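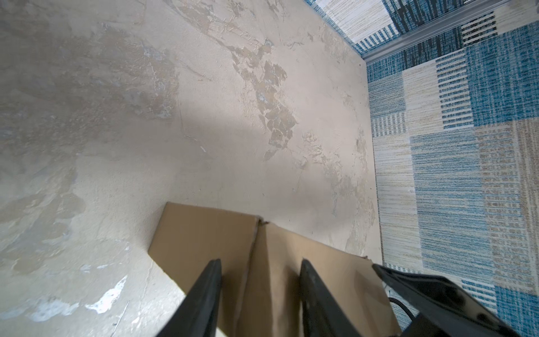

Cabin check before we take the baby up to Bungate for the school holidays. Same list as last time with my comments added, done in a rush before the drive home. Go room by room, floors first, on hands and knees at crawling height. Pale blotchy surface with darker flaky bits down the middle and thin cracks gets a FAIL on my list until someone knows what the old coating is. Rug over the top doesn't count. She puts everything in her mouth at the moment.

Posted January, by the Hollis Road household

FLOORS AND STAIRS
- Flaking or lifting surface: see above. Back room to stay shut.
- Loose boards: one near the kitchen door, OK if you step on it, not OK for little fingers. Screw it down, 6 mil screws are in the tin.
- Rugs: lounge one slides. Need grip mat.
- Stair gate bottom: PASS.
- Stair gate top: FAIL, pressure fit only, wobbles. Needs the screw-in type before anyone sleeps up there.
- Deck gaps: fine for feet, watch the corner post, splinters.

SLEEPING
- Travel cot, Fostetti one: clicks in on all four sides. Checked twice. Middle hub has to be pushed right down.
- Mattress flat, no extra padding: PASS.
- Blind cords: FAIL in main bedroom, one hanging right where the cot goes. Cleat ordered. Move cot to other wall for now.
- Room temp at 11 pm: 18 degrees, comfy. Check again in a cold snap.
- Monitor reaches the deck but not the firepit. So one of us stays in.

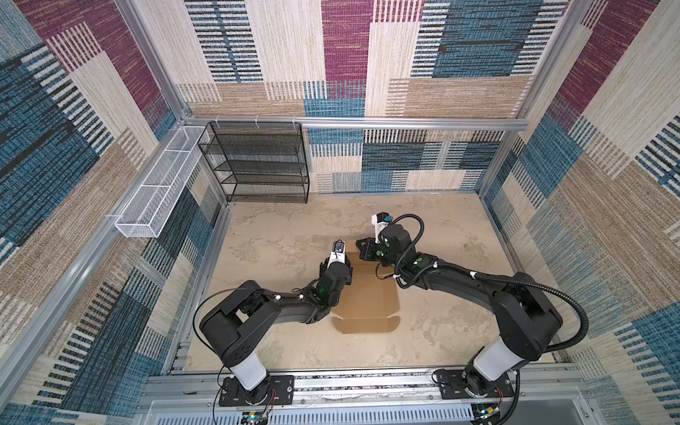

KITCHEN AND BATHROOM
- Smoke alarm: beeps when pressed. Battery replaced anyway.
- Gas bottle: off at the valve when we arrived, smell test ok. Hose looks a bit old, ask about it.
- Cupboard latches: under sink PASS, the low one by the fridge never got done. Dishwasher tablets live up high until then.
- Kettle cord: pushed back. Will get pulled forward again by Grandad, I'm sure.
- Hot tap: way too hot. Turn heater down adn retest before bath night.
- Bath mat: mouldy, binned. Buy new one in Iltach on the way through, the shop shuts at lunch.
- Medicine bag: not on the bench!! Top of wardrobe. That means visitors' handbags too.

OUTSIDE
- Gate to the creek: latch catches if you lift it. Not good enough, a toddler cousin could get it open. FAIL.
- Creek is roughly 200 metres from the back step, still counts as water. Adult within reach, every time.
- Woodpile: restacked lower. Gloves on, spiders.
- Firepit: bucket full before lighting, stays full untill morning.
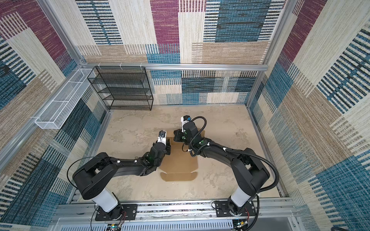

- Clothesline: handle at head height for the four year old, wind it up when not in use.
- Shed: padlocked PASS. Key on hook inside the pantry, not in the lock like last time.
- Driveway: everyone who is small is held or in the car before anyone reverses. No exceptions for quick trips.

CAR AND THE TRIP UP
- Capsule strap: retightened, less than a finger of slack.
- First aid kit: out of bandaids, saline is past its date.
- Phone signal drops past the Iltach turnoff, so ring the in-laws before that.
- Stop at Hollis for a feed and a nappy change.

Still to do: top gate, creek latch, blind cord, hot water, back room floor. Will recheck when we get there and tick them off in pen on the fridge copy.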